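Kitchen robot trial at Wurnwood moves on to the hob

Saturday, January 19, 2019

A project in Wurnwood that teaches a robot arm to do kitchen work has started its second stage, with the arm now being shown how to move pans on an ordinary gas hob.

The work is run by Inidetti, a small engineering firm, with software from its partner Ranon. It began in August with simpler jobs such as opening drawers and putting cups back on a shelf. Those lessons were given in a workshop. The new ones are taking place in a house kitchen.

The arm is not programmed step by step. A person either takes hold of it and guides it through the job by hand, or drives it from a second set of controls in the next room while watching on a screen. The joint positions are stored each time, along with the opening and closing of the gripper. The software, called Bang, then looks for what the different attempts have in common and works out a movement of its own.

Inidetti says it has recorded 500 demonstrations so far, given by 16 people. Most of them had never worked with a robot before. Each was given a morning to practise before any of their attempts were kept.

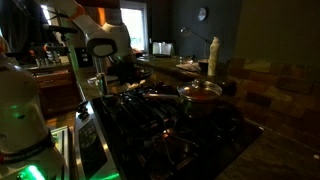 Guiding by hand has proved the quicker of the two methods for large movements, such as bringing the arm over from the counter to the hob. Remote control is slower to learn, but the firm prefers it for the last few centimetres. A person standing next to the arm tends to lean on it without meaning to, and the recordings come out uneven.

There are six tasks in this stage. They include sliding a pan from one burner to another, lifting a lid and setting it down on the counter, and turning a pan so that its handle does not stick out over the edge. All the lessons are being given with the gas turned off at the supply. Cooking with heat is not part of the current plan, and the firm has given no date for it.

Iron grates have caused the most trouble. A pan pushed across them can catch on a bar and tip, and people correct for this with a small lift that they are often unaware of making. In early recordings the lift came at a different point every time, and the software averaged it away. The trainers have now been asked to exaggerate it slightly and to pause before they set the pan down.

Lighting is another question. The workshop had even overhead lamps, while the house kitchen changes a good deal through the day. Inidetti has decided to record at different hours and to leave the curtains and lamps however the trainers find them.

The stage will run for 31 working days. The recordings will then be passed to Ranon, which will test whether movements learned on one hob can be used on another of a different size. A short report is to be published on the project's website once those tests are finished.

Residents of Wurnwood who would like to take a turn as a trainer can leave their details at the Inidetti office. Sessions last two hours and travel costs are paid.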